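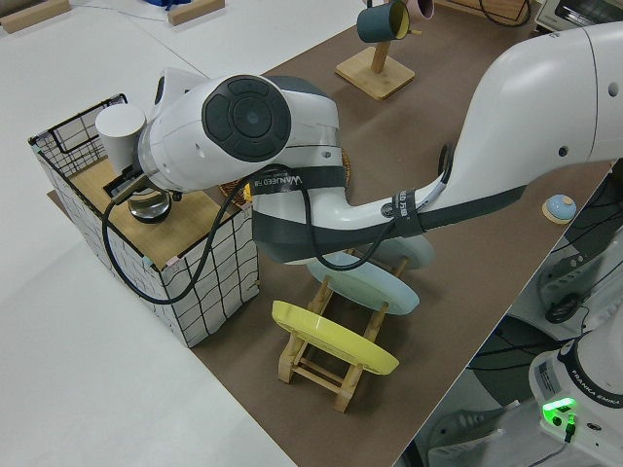 Largate Community Kitchen — Minutes of the Equipment and Storage Meeting, November

4 min read

Present: Mwanaisha Wanyama (chair), Sobia Janjua (minutes), and representatives of Derkex and Pawlak House.

1. Minutes of the previous meeting
Approved with one correction. The shelving order was placed with Guritz.

2. Plates and dish racks
Ms. Janjua reported that the small wooden rack is suitable for the round plates and takes up little of the tabletop. It was agreed that plates will be kept upright in racks — stacking is to stop. Up to 14 further racks may be purchased within the limit of $900.

3. Storage crates
The meeting considered the white wire-grid crate with the light wooden board on top. Members approved its use as a side surface for small items. Pawlak House asked that boards be lifted off before crates are moved. Agreed.

4. Table covering
Brown paper will continue to be used on the work table. Derkex will supply seven rolls. The chair noted that the last delivery was short and that the credit has not yet been received.

5. Labeling
Deferred. Ms. Janjua will circulate the draft list of 31 shelf labels.

6. Other business
The key to the lower cupboard is still missing.

The meeting closed at 4:40 p.m.

Recent items
Kitchen booking rules
Minutes — Heating and Repairs
Guritz shelving: delivery notice

Sign up for the Largate newsletter. This site uses cookies. Accept / Manage settings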